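Open day at a robot workshop: worth going, and what do you see?

Reading time: 4 minutes

Posted by Flirnomik on 11 Feb 2019

There is an open day coming up at Kokel, the automation workshop on the old dairy site, and I am thinking of taking my two nephews. They had one in December as well, which we missed. The notice only says "two-arm demonstration, tools and tray" and gives the opening hours. I would like to know what the demonstration consists of, how close you can stand, and whether it is worth a drive of more than an hour. The boys are nine and twelve and have only seen robots on television. I don't mind if it is slow, but I want to know before we set off. Also, is there anywhere to eat?

Szczepańska

I went in December with my brother. It is one work area and you stand in front of it behind a rope. The arms are fixed along the front edge of a table, with a rail under them, and they do their work over a shallow yellow tray towards the back. The tools have red and green on them, bright colours, so you can follow what is going on even from the second row. Walls on three sides, so get there early if you want to be at the front. From the side you see very little.

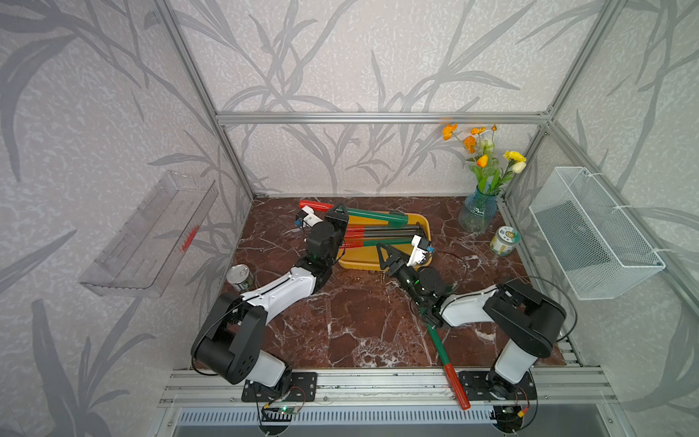
Both arms at the yellow tray, Kokel open day.

It was slow. My brother thought it would be like a car factory and it isn't. An arm goes to a tool, stops, moves a little, stops again. If the boys are used to films they may be let down for the first few minutes. Mine (I have a girl of ten) settled down once she had picked an arm to follow.

Each run was explained beforehand by a woman with a microphone, and you could ask things afterwards. I asked what happens when a tool is dropped and she said they leave it and carry on with the next one, then sort the table out at the end. I thought that was a fair answer.

What I would tell you to watch is the gripper. It is made of open triangles and it is easy to miss what it is doing if you look at the big joints, which is what everyone does at first.
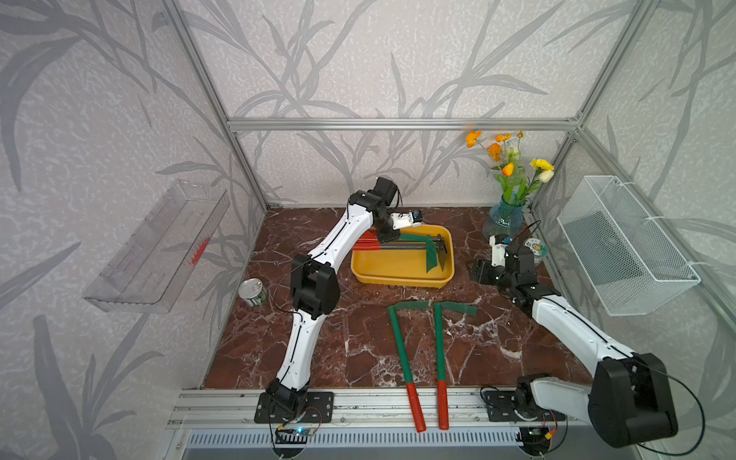 Szczepańska

There are two tools in front of the tray in that one, shaped a bit like toy hammers, with the heads turned opposite ways. The left arm has hold of another one. I liked this part better because you could see the arm's reach, right over to the back of the table.

The flowers at the back are artificial, by the way. My daughter wanted to know.

For food there was a van selling rolls and tea. Parking is on grass and it was soft, so don't take the low car. Entry was free and they gave us a number on a sticker at the gate. Mine was 1,237, and the people leaving as we arrived said they had waited a good while, so bring something for the boys to do in the queue.

Graltari

Went, was fine. Bit cold in the hall. Take a coat. I would not drive an hour for it but I live 4 miles away so I am not the one to ask.

Edit: I have been asked for more, so. They also have a screen at the side which shows what the small cameras on the wrists are picking up. It changes from one to the other. I spent longer at the screen than at the rope, because you are looking down from where the gripper is and everything on the table looks much bigger.

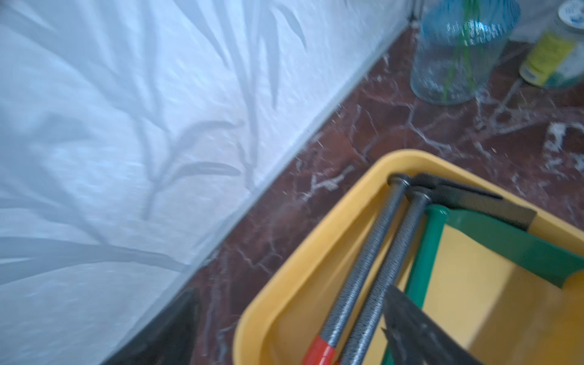
It takes a moment to work out which way up you are. A lad next to me had it before I did. If your nephews are the sort who like to know how things work, start them at the screen and then go round to the rope — the queue for the screen was shorter as well. They let the older children ask for a run to be repeated, though I think you had to be 13 for that and I did not see it checked.

No idea about the rolls, I had eaten.

1,676 views
13 comments
4 shares

Related
Is the Kokel car park open to coaches?
Indoor days out with children over eight
What to ask at a factory open day
Lost a scarf at the December open day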